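Laundry corner, Monday, afternoon

Moved on to the mixed load from the Emham box. Spin set to 900 this time; last week's 1,392 left the thin cottons too creased to fold. Detergent is still the Ketora liquid, and we are getting low.
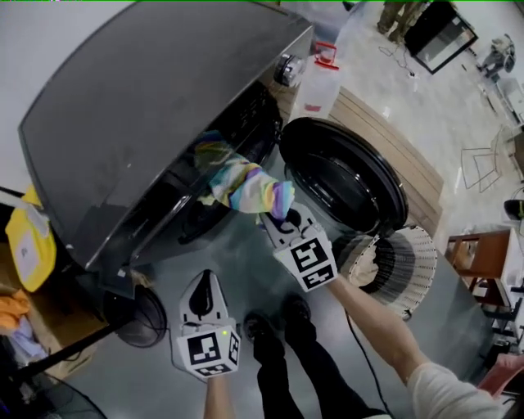 Loading order needs settling before the next round. I have been putting heavy pieces in first and light ones last, and the light ones end up bunched near the door. Today the pastel striped piece went in crumpled, held at its end, with the slatted white basket to the right of the open door. I'd keep the basket on that side – less reaching across. The cardboard box on the left could do with a label.

Programme is 36 minutes on the short cycle. Allow for the door lock as well before planning anything after it.

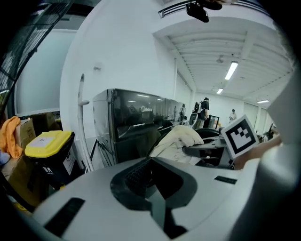 White things stay separate until the Uvholm towels have been through once on their own. They shed. Filter to be cleaned afterwards, and the result written on the sheet by the shelves.

To order: detergent, 200 pegs, one more basket.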